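Kenach Business Association Opens 2019 Storefront and Facade Grant Round

KENACH, 1/15/19 - The Kenach Business Association is accepting applications for its 2019 storefront and facade grants. The program reimburses member businesses for exterior repairs, signs, entry ramps and lighting within the association's service district, which now includes the Sorno Street corridor.

The association had 983 members in good standing at the close of its last fiscal year. Of these, 149 occupy street-level premises on Sorno Street or the adjoining blocks and become eligible for the first time. Businesses that lease their premises must attach written consent from the property owner.

Reimbursement is set at half of documented costs, up to a maximum of $3,926 per address. Work begun before written approval does not qualify. Labor performed by the applicant or the applicant's employees is excluded.
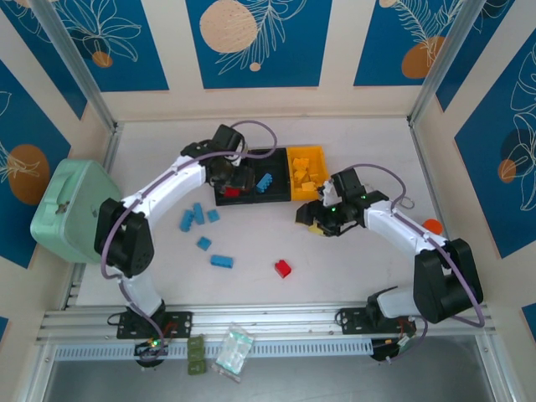

Mojtaba Bachtiari's name appears first among the written comments on the draft rules: Bakhtiari, as he signs it, asked that the ceiling apply per business and not per address, as several Sorno Street buildings hold more than one tenant. The board kept the per-address limit but will allow tenants at one address to file jointly and divide the award.

In the previous round, 105 applications were received. Incomplete files were the most common cause of delay, chiefly missing contractor estimates. Two estimates are required for any single item of work, and both must be itemized.

Forms are available at the association office and at the Joo Building front desk. Applications are reviewed in the order received. Approved applicants have six months to complete the work and submit paid invoices.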